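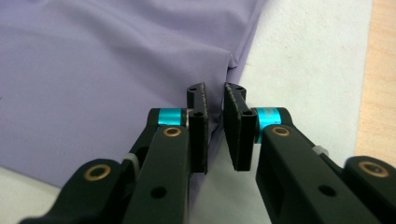
4.2 Runtime to half brightness

We turn now to the part of the study we most looked forward to, the runtime runs. A camping lantern's box usually gives one number of hours, and buyers lean on it heavily when they compare models. What the number means is left open. Some makers stop the clock when the light can no longer be seen across a dark room, others when the output first drops, and a good many do not say. We used a single rule for all three lanterns: the clock stopped when the reading at the meter fell to half of the reading taken just after warm-up.

The Trumlow lantern held out longest, with a median of 721 minutes on its middle setting. We were delighted by how steady it was! Its curve is almost flat for most of the run, then bends down in the last stretch, so a camper would get plenty of useful light and a fair warning before dark. The Rista reached half brightness at a median of 479 minutes. Its curve has a different shape altogether, a long, even slope that starts soon after switch-on. People reading by a Rista would probably not notice the change as it happened, but they would notice it if a fresh lantern were set down next to the old one.

The Abdella gave us the most interesting data of the study. It steps down in stages, each one sharp enough to see by eye, and the stages did not fall at the same time from one unit to the next. We first took this for a fault in our meter and repeated the runs with the spare, and the steps came back just as clearly. The Abdella manual describes a "smart saver" mode but does not say when it starts. Our best guess is that the circuit watches battery voltage, and that small differences between cells are enough to move the steps. A median would hide this behavior, so we report the Abdella runs one by one in the appendix and leave them out of the ranking.

Each model was represented by 16 units, bought from ordinary shops so that none had been picked out by a maker. Every unit got a full charge, a rest overnight, and then one run on the bench at Fetevano with the handle folded down. The handle matters more than we expected. On the Rista it throws a narrow shadow, and a lantern turned a little on its base can lose enough light at the meter to look like a weak unit. We marked the base of every lantern before the main runs began, and we would urge anyone repeating this work to do the same.
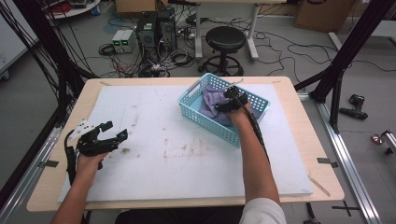 Page 3

Figure 3. A crumpled purple cloth in a light blue plastic basket.

4.3 What the stated hours tell a buyer

Set next to the claims on the boxes, these results are encouraging in one way. No maker in our group appears to have made up its number. When we let the clock run on past half brightness, both the Trumlow and the Rista went on giving some light for as long as their boxes said they would. The trouble lies in the word "light." A lantern that can just be found in a dark tent is still lit, and for a maker that may count, but it is not much help to someone cooking dinner.

We think a small drawing of the curve, printed beside the hours, would do a great deal of good. It needs no units and no small print. In the June pilot, shoppers shown a flat line and a sloping line could tell us right away which lantern they would want for a card game and which would do as a night light, and several changed their choice once they had seen the curves. That was a joy to watch, and it is the reason the shopper survey in Section 5 includes the drawings for all three models, with the Abdella's steps left in.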